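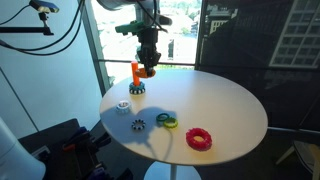 How do people decide which robot arm to buy?

They first write down the job the arm must do. Then they look for an arm that can do this job, and they add up the price of everything the arm needs to work. The arm itself is only one line on the shopping list.

Start with the job

Think about a toy with rings and a peg. For you it is easy. A robot arm must reach the ring, close its gripper with the right force, lift the ring and bring it over the peg. So the buyer asks: how far away is the ring? How heavy is it? How thick is it?

Each arm has a number for its reach and a number for the weight it can lift. The gripper counts in this weight too! If an arm can lift 3 kilograms and the gripper weighs one kilogram, then 2 kilograms are left for the ring. A ring is very light, so a small arm is enough.

What is on the list?

In the town of Arnmont there is a children's science house called Prumow. It wanted an arm for its ring table, and it made a plan in September. The plan had 9 lines:

the arm
the gripper
spare fingertips for the gripper
a sensor, so the arm can find the rings
cables
a strong stand
a table
rings and a peg
lessons for the people who will use the arm

Many people forget the last line. A good arm is not much use if the staff do not know how to start it and how to stop it.

Buy or rent?

Prumow asked two shops for a price. Vasden wanted to sell a new arm. Maes wanted to rent one out for 400 euros a month. Renting looks cheap at first, but you must multiply. Over 26 months it makes 10,400 euros, and at the end the arm goes back to the shop. Prumow wanted to keep its arm for many years, so it bought one.

Small things cost money too. Fingertips wear down, a bit like the rubber on your shoes. One box of spare fingertips cost 363 euros – more than all the rings together. Prumow put one box a year in the plan.

Try it yourself

Choose a job at home, for example putting socks in a drawer. Measure with a ruler how far the arm must reach. Put the heaviest pair of socks on the kitchen scales. Then write your own list, and ask a grown-up which line you have forgotten.

Words to know

Gripper: the hand of the robot.
Reach: how far the arm can stretch.
Budget: a plan for how much money you will spend, and on what.

Page last changed: 15 October 2019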